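Subject: Re: Open day notes, simulation station

On September 18, 2025, Udmont lab wrote:

> Two of us are planning to come to the next open day at Clomer and want to know what the manipulation demo covers. Is it hardware, or simulation only? How long is a slot, and can visitors bring their own policy checkpoints? We would also like to know whether the background is fixed between runs.

I went to the last one, so I can answer most of that.

The manipulation station is simulation only. The hardware cell is in the next building and needs a separate sign-up. A slot is 60 minutes for up to 3 people, and the first 19 of those went to login and a safety talk that applies mainly to the hardware side. Ask whether you can skip it.

The simulator is Nestelel, with the Doãn task set on top. There are 176 task layouts in the release they were running. The operator loads one, you get the robot's viewpoints on the monitor, and you can pause at any step to inspect the state.

Views from the station, all with the spotted background:

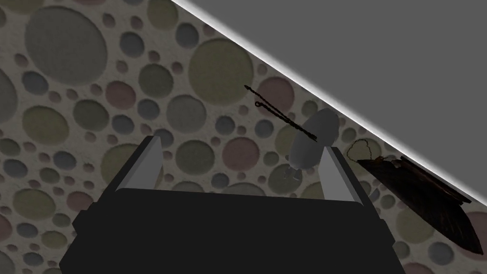
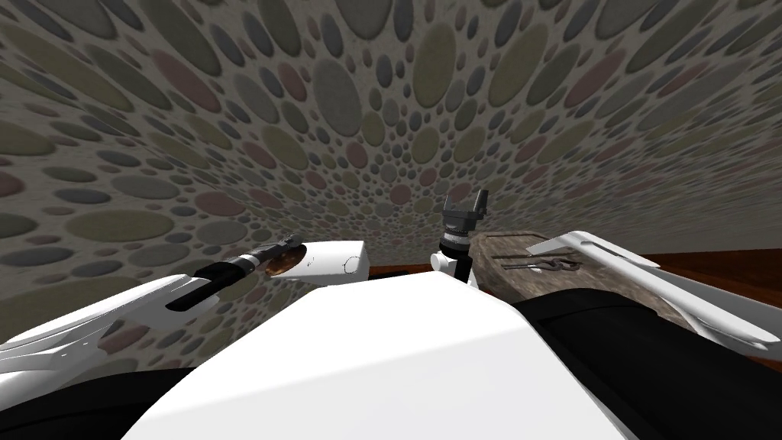
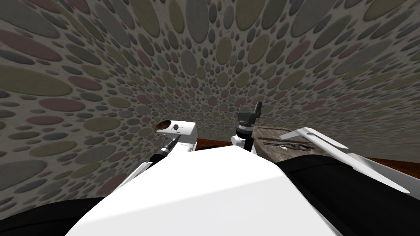

Checkpoints: yes, if they are in the format described in the Doãn readme. Mine loaded on the second try. The first attempt failed on a mismatch in the gripper command range (I had 0 to 1, they use meters). Check that before you travel. There is no outside network on the demo machines, so bring everything on a drive, including your normalization stats.

Background: it is a per-run setting. The default is to sample a new one at reset, but the operator can pin it from the config file. If you want comparable runs, ask for that at the start and have the seed written to the log as well. The log does not include it unless you turn it on.

Two complaints. Contact forces are not shown in the viewer, so a slipping grasp has to be judged from object pose alone. And the playback tool drops the wrist view when you scrub backward. The staff knew about the second and had a fix planned for later in September.

I can send my config diff off-list if it would help.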